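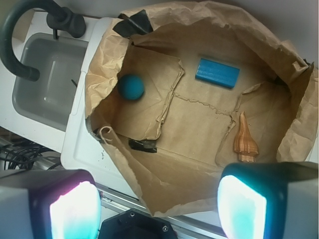
Do we buy the second arm this quarter or wait?
Wait. Buy spare fingertips and cable now, revisit the arm in March.

Longer version, sorry, typing between meetings. The Dekholm quote is $2,918 for the spares kit, 9 fingertip pads included. Morkix is cheaper per pad but shipping is 272 and they wont hold the price. I'd go Dekholm.

On Sun 2 July Usa Ongart wrote:
> Can someone explain why cabling is its own line in the Intarasuk
> budget? 82 dollars for sleeve and clips seems like a thing we
> should already have in a drawer. Also do we need a bag fixture
> or is tape ok?
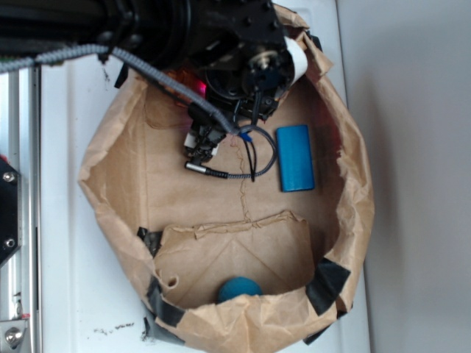
Cabling gets its own line so it stops coming out of the consumables money. We don't have it in a drawer, I looked. The braided sleeve loops down off the arm to that silver plug, right over the open bag, and I want enough length to try a different route - plus more of the little blue clips. Tape is OK for the bag. Four strips on it, costs nothing, leave the fixture out. 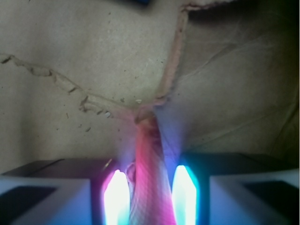
Stadano also offered a service plan. Skip it for now, too much for one arm. If we do get the second one we can ask them agian and have both covered.

Need a yes on the spares from whoever signs these. I'll send the PO number when I have it.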